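Wirnport Grip Planner
Motion and grasp planning software for two-finger grippers
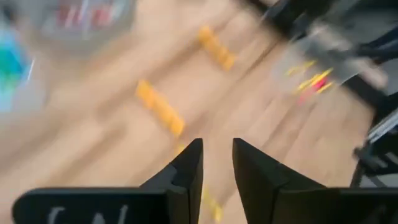 Wrist view with the arm moving: fingers open, yellow blocks on the floor ahead.

We resell planning software to people who have already been burned by planning software. This page says what Wirnport does on our floor, what it doesn't do, and which of the vendor's claims we would leave out of a purchase request. If you want the glossy version, Staltari will send you one.

What it is

Wirnport takes wrist camera images and joint readings, works out where graspable objects are, ranks the grasps and passes a path to your existing controller. It does not replace the controller. It runs on a Linux workstation with a supported graphics card, and it is sold by the seat with one arm per seat. A second arm needs a second license, even if both arms share a workspace.

The blur question

Every vendor in this field shows perception results from a camera that is standing still. Look at the floor grain and the blocks in the picture at the top of this page and you'll see what the software gets from a wrist camera in motion. The finger tips are crisp. The far block is a soft yellow smear, and the outline of the near one is doubled.

Wirnport's answer is a filter that scores each image for blur and throws out the bad ones before the grasp ranker sees them. It works as described. The catch is that on a fast approach it can throw out nearly everything, and the planner then coasts on its last good estimate. The brochure calls this "continuous tracking." We would call it guessing with a timer. You can set the timer, and you should. The default is too generous for anything that rolls.

Slowing the arm for the last part of the approach fixes most of it. That costs cycle time, and the published cycle times do not include it.

Floor pickup

The floor mode is new in version 2 and is the main reason we agreed to carry the product. Earlier releases assumed a table plane at a fixed height and planned some very confident paths into it. The new mode fits the plane from the images and keeps a clearance margin under the finger tips. Leave the margin alone until you have watched a full run.

Long flat pieces lying side by side are still its weak spot. The ranker likes to treat two parallel blocks as one wide one, then rejects the grasp as too wide and reports "no target." Turning on edge splitting helps. It also finds edges in plank flooring, so expect a few grasps aimed at nothing. Shirin Ranjbar on our bench keeps a settings file for light-colored floors and will send it to any customer who asks.

Translucent bins are not supported, whatever the feature table says. Mask them out by hand.

Finger mask

The planner has to know which pixels belong to the gripper. Wirnport ships masks for Bonness and Salehi fingers. For anything else, use the mask tool, which takes a short sweep with the fingers open and another with them closed. If you change finger tips, redo it. A stale mask gives you phantom obstacles right where you want to grasp, and the error message will not mention the mask.

Specifications

Input: one wrist camera, color; depth optional
Gripper type: two-finger, parallel or angled
Stored grasps per project: up to 4000
Controller drivers included: 27
Log format: plain text, plus a binary format we have not found a use for
Offline operation: yes, after activation
Multi-arm collision checking: separate module, sold by Staltari direct

Price and trial

The seat license is $148 per month, billed yearly. The trial is full-featured but stamps every log, so don't build a report on it. Run it on your own parts, at your own speed, with the lights you work under. If the vendor's demo scene is the only place it performs well for you, send it back.

Support questions go to our bench first. We answer between 9 a.m. and 4 p.m. and pass driver faults on to Staltari, who are slower.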